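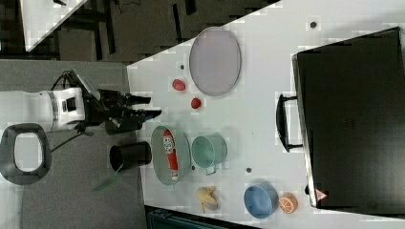

Phones & Tablets > How-To

How to Back Up Your Vostex Phone Before a Factory Reset

Print this page | E-mail this page

A factory reset removes everything stored on the phone: photos, messages, downloaded files, saved Wi-Fi passwords and app settings. If you are resetting a Vostex phone to fix a slow system or to pass it on, make a full backup first. There are two ways to do it. The first uses a computer and a USB cable. The second uses a memory card. The computer method saves more and is the one to use if you have the choice.

Before you start

Charge the phone to at least half. Check how much space your data takes up under Settings > Storage > Used. The phone used for this guide had 115 GB in use, so the computer needed at least that much free, plus a little extra. You will also need your screen lock PIN and the password for the account you use on the phone. Write the password down if you normally sign in with a fingerprint.

Method 1: Back up to a computer

1. Install the Katiyar desktop program on your computer and restart when it asks.

2. On the phone, go to Settings > About phone and tap Build number seven times. A message says developer options are on.

3. Go back to Settings, open Developer options and switch on USB debugging.

4. Connect the phone with a data cable. Some charging cables carry power only, and the program will not find the phone if you use one of those.

5. Tap Allow on the phone when it asks whether to trust the computer.

6. In Katiyar, click Backup, then tick the items you want. Leave "App cache" unticked.

7. Pick a folder and click Start. Keep the screen on and do not unplug the cable.

Our backup took 134 minutes, most of it spent on video. When it is done the program shows a file count. Ours was 2153 photos and videos, the same number the Gallery app gave. If your two numbers do not match, run the backup again before you erase anything.

Method 2: Back up to a memory card

Put the card in the tray and wait for the notification that it is ready. Open Settings > System > Backup > Memory card. Select contacts, messages, call log and media, then tap Back up now. This method does not save app data, so game progress and chat history have to be backed up inside each app.

Cards formatted on an older Desstead tablet may show as read-only. Copy anything you need off the card, then format it again in the phone.

Take the card out before you reset. The reset screen has an "Erase card" box, and on some versions it is ticked already.

Restoring your files

After the reset, sign in with the same account and install any system updates before restoring. For Method 1, turn USB debugging on again, connect the cable and click Restore in Katiyar. For Method 2, go back to the same Backup menu and tap Restore from card.

If the restore stops partway with error 2, the phone is out of space. Clear the Downloads folder and start the restore again. Files that were already copied will be skipped.

Owners with a Brerngate carrier model will not see the Memory card option and should use Method 1.

Print this page | E-mail this page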